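Chapter 3
What a Star Rating Tells You

Before you read this chapter, look up any hotel you have stayed in and write down its star rating. Then write down what you remember of the bed, the noise at night, and how long you waited to check in. Keep the page. You will need it for the exercise at the end of Section 3.2.

Most guests think that stars measure how good a hotel is. Most hotel owners are happy to let them think so. In many places, though, a rating is mainly a record of what a building contains. An inspector arrives with a form and checks for an elevator, a desk in each room, a restaurant that serves dinner, a front desk open all night. A rude clerk does not cost a point on a form like that. Neither does a mattress that sags, provided it is wide enough.

Consider the Hulme, a small hotel in the hill town of Plaltdale. For years it held two stars. In June its owners put in a minibar, a trouser press and a safe for each room, and moved up to three. They raised their prices the same month. The staff stayed the same, and so did the thin walls. Guests who wrote in afterward complained about the same things as before, and now they were paying more to complain.

The Gindberg, across the valley, went the other way. Its owner, Xinyi Qin, gave up a star when she closed the restaurant and spent the money on better windows. She has said she would do it again. We should be careful with that story too. She has rooms to sell, and "we chose fewer stars" makes a fine line for a brochure.

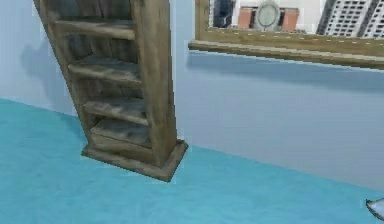 Words such as "boutique," "heritage" and "handpicked" deserve even less trust, for there is often no form behind them at all. The booking site Trasa lists 3143 properties under its "character stays" label. When we asked how a hotel gets the label, the answer was that the hotel ticks a box. Trasa also gives each property a score out of 100, but it would not tell us how that score is worked out – only that guests find it helpful. Perhaps they do. A number looks like the result of a measurement, and few travelers stop to ask who did the measuring.

Section 3.1 looks at who writes the rules for ratings and who pays for the inspections. Section 3.2 compares the forms used by two rating bodies, line by line. Guest reviews, with problems of their own, are left for Chapter 4.

Key terms: classification, grading, self-declared label, inspection fee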